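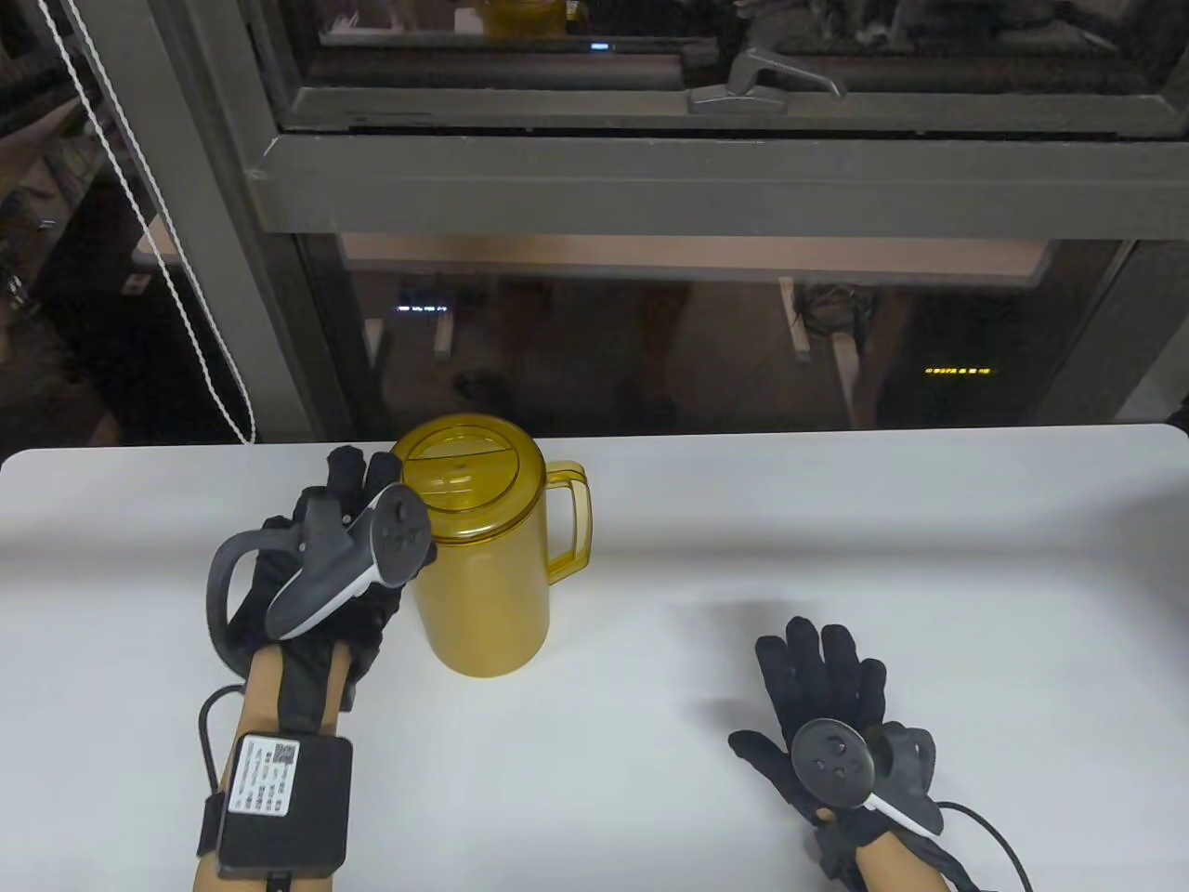

Section 4: Recording

Giltthorpe Glove Capture Kit
Set-up and Operating Guide

4.1 Before you start

This section covers fitting the gloves, checking tracking and recording a first task with a rigid container. It assumes the base software has been installed and the headset paired as set out in Section 3. If the Viseo recorder does not list both gloves by name, return to Section 3 before going any further.

You will need:

Left and right gloves, charged
Two motion controllers with wrist mounts
Battery boxes, forearm straps and cables
Head camera
A table with a plain, matte top
One lidded pitcher or a container of similar size

The operator should wear short sleeves or roll sleeves above the elbow. Loose cuffs catch on the cable and can pull it out of the battery box partway through a take.

4.2 Fitting the gloves

1. Put on the left glove first. Push each finger fully to the tip. Slack fabric at the fingertips shifts the bend readings.

2. Seat the controller on its mount with the button face outward. Press until the latch clicks.

3. Place the battery box on the wrist, label side up, and close the black strap around the forearm. The strap should be snug but should not mark the skin.

4. Plug the cable into the side of the box. Leave a loose loop between the box and the glove so the wrist can bend freely.

5. Repeat for the right hand. A second person is helpful at this step. An operator working alone should lay the right strap open on the table and lower the forearm onto it.

6. Switch on both gloves. The recorder shows a green marker for each hand within a few seconds.

CAUTION: Do not wear the battery box over broken or irritated skin. Remove it at once if it becomes uncomfortably warm.

CAUTION: Do not use the gloves to handle hot liquids, blades or anything connected to mains power. The gloves are sensors and give no protection.

4.3 Preparing the table

1. Clear the table of everything that is not part of the task.

2. Set the pitcher on the table within easy reach, with the handle turned to the right. A left hand can then steady the body while the right stays free for the handle.

3. Close the lid. For the first session, leave the container empty.

4. Sit or stand so that both forearms are in the camera view when the hands are on the table.

Note: Clear and tinted plastics are supported. Depth readings on see-through walls are less reliable than on opaque ones, and the recorder fills gaps from the hand position. An amber pitcher on a white top gives a strong colour outline.

Note: A window behind the table can produce reflections of the object, mainly after dark. If the recorder reports a second object, lower the blind or turn the table side-on to the glass.

4.4 Calibration

1. Lay both hands palm-down on the table, fingers spread. Hold still until the recorder sounds one tone.

2. Close both hands into fists. Hold until the second tone.

3. Touch each fingertip to the thumb in turn, starting with the index finger.

4. Check the score on screen. The maximum is 500. A score below 341 is rejected and the sequence must be repeated.

Repeat calibration whenever a glove is removed, a controller is reseated or a different operator takes over.

4.5 Recording the first task

1. Return the right hand to the palm-down rest position.

2. Say "start" or press the foot switch.

3. Bring the left hand to the side of the pitcher near the top and press the fingers against it.

4. Hold this contact briefly, then take the handle with the right hand.

5. Lift, move the pitcher to the new position and set it down.

6. Return both hands to rest and say "stop".

Keep the head steady during contact. Quick glances away from the table are flagged in the file and may cause the take to be dropped on export.

4.6 Fault codes

Code 34: Controller not seated. Remove it, check the mount for lint and refit.

Code 69: Cable signal lost. Check the plug at the battery box, then the loop for kinks.

Code 841: Hands swapped. The left and right gloves have been paired in reverse. Pair again as described in Section 3.

If a code remains after a restart, save the log and send it to Giltthorpe support with the serial number of each glove.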